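Can a Machine Do the Kitchen Yet?

Readers of this blog ask from time to time whether household robots are ready for ordinary work. After a month spent with the simulated kitchen trials at Wirkby, I wish to set down a considered view.

The trials are run by Marek Bartoš under the project name Caldeira. Every task is attempted on screen before any hardware is permitted near a worktop. Paper towels were the subject in May, and they proved a sterner test than the dishes had been.

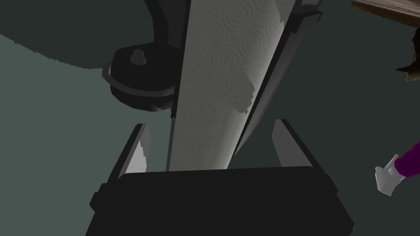 Paper towel roll and holder, with the gripper open.

A person takes hold of a roll without thought. A machine must decide where to place its fingers, how far to close them and when to stop. In 266 attempts the Caldeira software chose a sensible grip in most cases, but it was slow, and it was easily put off by small changes in the position of the holder.

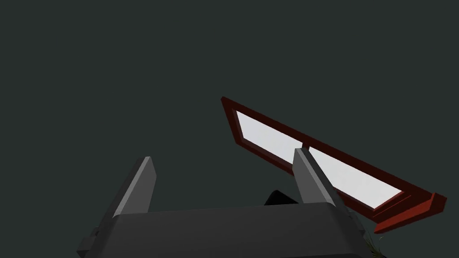
My own interest lies in the chores which surround the main task. I managed a cleaning contract for the Flemoven offices for 5 years, and very little of that work consisted of picking things up. It consisted of reaching, wiping and moving around fixed objects. A red window frame with a projecting sill, for instance, presents edges and corners which a cleaner learns by hand in a morning. The software has no such habit to draw upon, and each ledge must be dealt with afresh.

Mr Bartoš accepts the point. His team intends to add wiping tasks once the towel work is complete -- though he declined to offer a date.
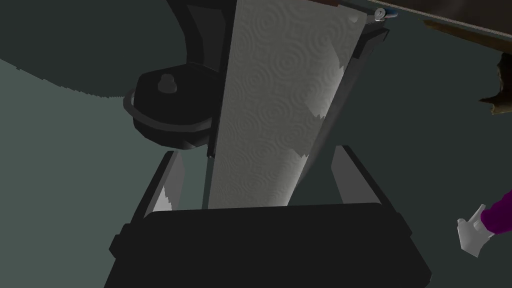 Is a domestic robot worth buying this year?
For most households it is not. The machines remain too slow and need too much supervision to save anyone time.

The position on the shop floor is better. At the Zarau packing hall, where cartons arrive in the same place and at the same height, a single arm handled 1,078 of them on the Monday I visited, and staff stepped in 36 times. A kitchen offers no such regularity.

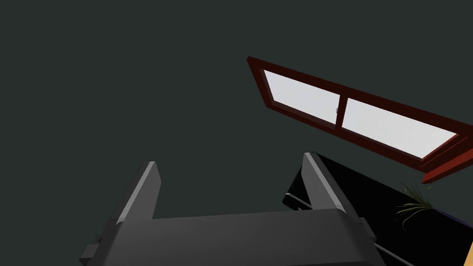
Open gripper, with the window and plant beyond.

I shall return to Wirkby when the wiping trials begin. Correspondence on the subject is welcome in the meantime, particularly from readers employed in contract cleaning.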